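I spent most of November rewriting our rules for recording with the hand-held grippers, and I've been asked enough times what's in them that I may as well put it here. They run to four pages. The old set was longer and people skipped it.

The first rule is about the start position. Both grippers are open and clear of every object before the recording begins. We lost 213 takes from the Sotberg set to this one thing, mostly because someone already had a finger on the lid when the take started. Isla Skinner went through them by hand and threw them out.

The second is about the table. Only the objects on the task sheet go on it, and they stay far enough apart that a finger pad fits between them. We argued over that distance for a while. Līga Org wanted it in millimeters. I wanted something you could check without a ruler, and we went with the pad. 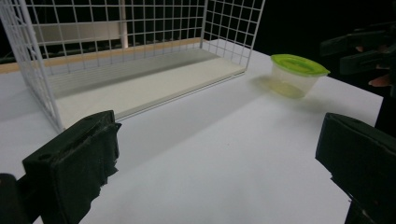 *Wire basket and green-lidded container, the near gripper open, the second partly in view.*

Third, pads. Look at them before each session and write down what you see. A rough edge is fine to record with if it's in the log. Swapping a pad halfway through a set is not fine, even if the new one is better. Finish the set or start it over.

Fourth, hands. Fingers stay on the handle for the whole take. If you have to steady something with your bare hand, stop and mark the take as bad. Evander Geddes thinks this is too strict for light plastic containers, and he may be right. I've left it in until we have a fair comparison.

Lighting gets one line: same lamps, same places, tape on the floor. We're at 2,680 takes under the new rules and I haven't had to change that line yet.

Still open is how to name takes where the task was done but in the wrong order. For now they go in their own folder, and Shigeru Nagano is writing up a proposal.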